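How I Set Up a Self-Serve Drink Table (and Why I Love a Wire Bottle Carrier)

Every June I end up hosting the same backyard thing for my street, and every June I used to spend the first hour running in and out of the kitchen with my arms full of bottles. No more! My friend Morenike Idahosa lent me her six-slot wire carrier one summer and I never went back (I did buy my own, Morenike, please stop asking).

What you need

A six-bottle carrier with a handle on top
A cutting board and a knife
Lemons and limes
A bowl, a scoop, and whatever cups you like

Step 1: Clear way more table than you think you need

Wipe it down and take everything off, even the cute stuff. I start with the carrier near the back and leave one whole side open so people have somewhere to put a cup down while they pour.

Step 2: Load the carrier evenly

Put your first bottle in a corner, then the next one in the opposite row, and keep going back and forth like that. If you fill up one end first, the whole thing dips when you pick it up and everything slides. Same idea if you're only carrying two: go diagonal. Screw the caps on tight before you lift, and don't panic if the bottles tilt a bit in their slots. Mine always do, and they've never come out.
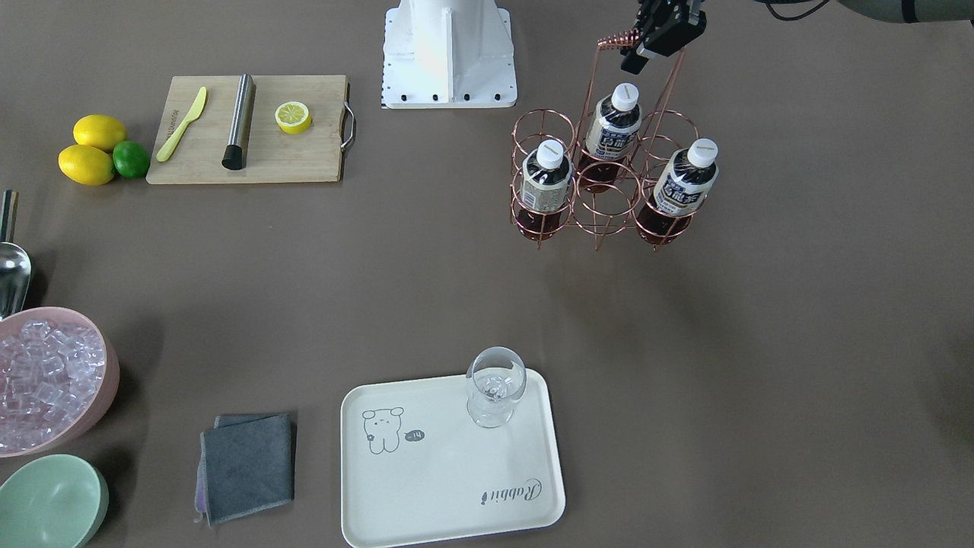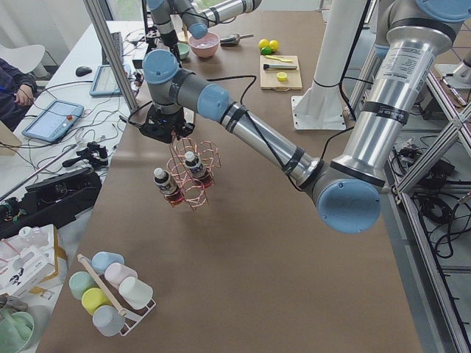
Step 3: Carry it by the middle of the handle

One hand on the grip, straight up, straight down. I like to make 2 trips with a half-full carrier over one trip with a heavy one, especially with glass. My back step is uneven and I have opinions about it.

Step 4: Build the citrus corner

Keep the fruit right next to the cutting board so the juice stays in one place. I slice one lemon and one lime to start and leave the rest whole, and then I cut more when those run low. A bowl with a scoop goes next to that for ice. Cups at the far end, please, or you'll get a traffic jam!

Step 5: Swap as you go

When a slot opens up, I drop the empty back in and carry the whole thing inside around 4 p.m. for a refill. The empties ride in, the full ones ride out, and the same carrier does both jobs.

Cleaning the carrier is easy too. Warm water, dish soap, and an old toothbrush for the spots where the wires meet, then dry it with a towel right away. I hang mine on a hook by the pantry door until the next party.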